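How to Budget for a Two-Arm Bench Without Crying in July

Every year somebody in our group prices the arms, adds them up, and calls it a budget. Last year that somebody was me. The arms were the easy part. The following is the order I now do it in.

Step 1. Draw the bench before you open a catalog. Put the arms, the table, the mast and the operator on paper, to scale. Operators have elbows and would like to keep them. Our first drawing left 72 inches for everything, and Greer Pollock pointed out that this included the door.

Step 2. Get two quotes per arm, and ask each vendor what is in the box. Raltmont sold us a very nice arm. Fingers, brackets and cables were on page three, under "recommended."

Step 3. Give mounting its own line. Rail, extrusion, clamps, plates, and the bolts you will drop behind the table. We put down $800 and spent it before anything moved.
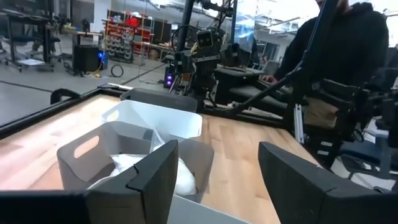

Step 4. Buy computers last and order the cables first. Cables always need to be one foot longer than the ones you have. Measure along the route the cable will really take, with the arm at full reach, then add slack. Fandell will cut to length if you ask before they ship, and will be polite but firm if you ask after.

Step 5. Price the boring stuff. Bins, bags, shelving, spare finger pads, chairs. Kirstin Dalgleish keeps this list for us and it came to $576, which got a laugh in the meeting until she read it out loud line by line.

Step 6. Add spares. One finger set and one camera per arm is our minimum. If you can't afford the spare, you can't quite afford the arm either - sorry.

Step 7. Total it, then add freight and tax. Ours added $2,322 to a number that had already been approved, and I got to explain that to Ifigeneia Balaskas in person.

Send the sheet to whoever signs for things before you ask for lead times. Quotes from most vendors expire while you wait for a signature, so write the expiration date beside each price and check it again the morning you order.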